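Dalia Lepik
The Aleo desk fan, after one whole summer and part of another

I should start by saying that I am a fan person. My mother slept with a fan on every night of the year, snow or no snow, and I turned out just like her, so when I tell you I have opinions about the Aleo please understand that they come from a lifetime of listening to things hum in the dark.

I bought mine in June of last year, when the little office I share at Gikgate got so warm by the afternoon that we were all eating lunch in the stairwell. I had two requirements. It had to be small enough to sit beside my keyboard, and it had to be quiet enough that Nora, who has the desk across from mine and spends half her day on the phone, wouldn't throw it out the window. The Aleo is 9 inches tall and it cost me 30 dollars, and I carried it home on the bus in its box feeling very pleased with myself.

Let me tell you about the noise first, because that's what everybody asks me. On low it makes a soft, steady whoosh, lower in pitch than most small fans, and after a minute or so I stop hearing it. On medium you know it's there, but you can still talk over it without raising your voice. High is another story! High sounds like a hair dryer in the next room, and I only use it when I've just come in from outside and can't face sitting down yet.
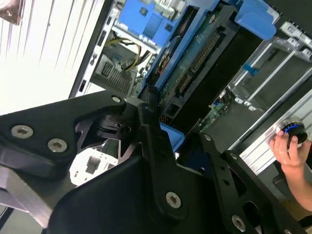 The air it moves is lovely, though. On medium I can feel it from clear across the desk, and it's a broad kind of breeze that doesn't dry out my eyes the way my old clip-on did (I wear contacts, and that clip-on was a misery). The head tilts up and down but it doesn't swing from side to side. I thought I'd miss that more than I have. If you're hoping to share one fan between two people, you'll want something bigger.

Now for the grumbling. The button is on the back, down low, and you press it over and over to go through the speeds, which means you have to pass through high to get to off. Every evening, just as I'm packing up, I send one last gust across my papers. You'd think I would have learned to put a mug on them by now. The cord is also on the short side, and I ended up running an extension along the back of the desk.

Cleaning is easier than I expected. The front grille twists off with a quarter turn to the left, and the blades wipe down with a damp cloth. I do it when I see gray fuzz starting on the edges, and it takes me less time than making a cup of tea. The back grille doesn't come off at all, so for that I use an old paintbrush, a soft one, and go around slowly with the fan unplugged.

I did try one other fan before I settled in, an Eglītis that was 20 dollars more and really very handsome, with a heavy round base. It was quieter on high, I'll give it that, but on low it had a tiny tick, tick, tick that I could not un-hear, and back it went.

The Aleo has run most of every working day in the warm months since, and the low setting sounds the same to me as it did when it was new. I've bought a second one for the bedroom, where it sits on the dresser pointed at the foot of the bed. My mother has asked for one too, in white if they make it.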